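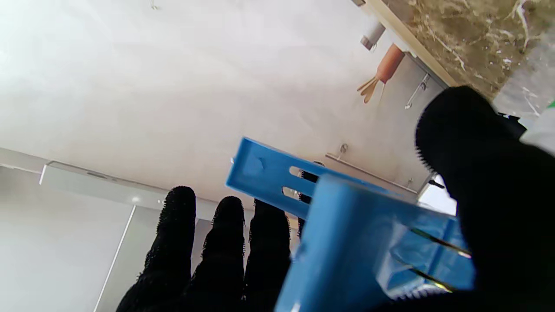

It will take the boring jobs and leave us the good ones, according to our site manager, and no one's hours are going to change. I would like to believe that. Has anyone been through this and can tell me how it went after the first few months?

I work in a show kitchen and meal prep place, day shift, seven of us. Since December we have had a robot hand that does the small put-away work. It wears a black knit glove and handles things like that blue plastic clip, along with scoops and light tools. Before, whoever was free did this between other tasks. Now the tasks are on a sheet that says "automated" and we are not supposed to touch them during its run, even if we are standing right there and need the thing.

My problem is this. The company (Stamthorpe, the same owner as the Ploltby site if anyone knows it) says it saves us nearly 3 hours a shift. I don't know where that number comes from. It was never three hours of work. It was a minute here and a minute there, and a lot of those minutes were when you got to stand still and talk to somebody. Now those minutes are gone and the prep list is longer to "use the time." We also have to lay everything out before each run so it can pick things up, and that job isn't on any sheet.

What can I reasonably ask for? I'm not in a union and I don't want to be the person who hates the robot.

Posted by prepline_dee, April 10, 2021

Pui-shan Wei

I was at a packing plant called Wakthorpe when they did something similar, so take this as one person's experience.

First thing, ask how they got the hours. Ask it in writing and ask it politely. At our place the saving was worked out by timing the machine doing one item on a good day and multiplying. They left out the setup, the resets, and the person who went over when it stopped. When we asked, it took them weeks to answer, and the answer was a slide from the vendor.

Second, write down the laying out. Every shift, how long it took and who did it. A cheap notebook is fine. We kept one for a few weeks and the log had 487 entries by the end, mostly a minute or two each, and that was the only thing anyone upstairs ever looked at. Somebody's complaint is easy to wave away. A page of times is harder.

Third, ask who is responsible if something gets dropped or put in the wrong spot. In food work that matters. If a clip goes in the wrong bin and ends up near product, you don't want to find out later that your name was on the shift and the robot's wasn't. We had that argument once, and I still think the wrong person got written up.

About the hours, I would be careful. Ours were not cut. What happened was that two people left and were not replaced, and that got called "natural." So the manager can be telling you the truth and you can still end up with five people doing the work of seven. I'd ask if open positions will be filled. Watch how long the pause is.

I don't think it's bad to have the machine, by the way. My wrists were better for it. I just never saw the good jobs we were supposed to be left with.

Marv in Receiving

every place does this. they did it with the dishwashers too. keep your head down and get the training if they offer it, people who know how to restart the thing don't get let go

chang_dayshift

I'm going to disagree a little with the answer above mine. Getting trained on it is fine, but ask what it pays first. At Chang we had 3 people trained as "cell leads" and the raise was zero. They got the calls on their breaks, though.

Also, to the original poster: you said you are not allowed to touch things during a run. Get that rule in writing, with what to do if you need a tool right then. Ours was only ever said out loud, and it changed depending on how busy we were. On a slow day it was a safety rule. On a busy day it was "just reach around it." A safety rule that goes away at lunch rush is one I would push on, and you can do that without sounding like you hate robots.

One more thing on the numbers. We had a poster by the time clock that said 931 tasks completed. No one could tell me what a task was. I asked if picking something up and putting it down was one or two – still waiting on that.

If your manager is decent, ask for a review date with the staff in the room, and bring your notebook.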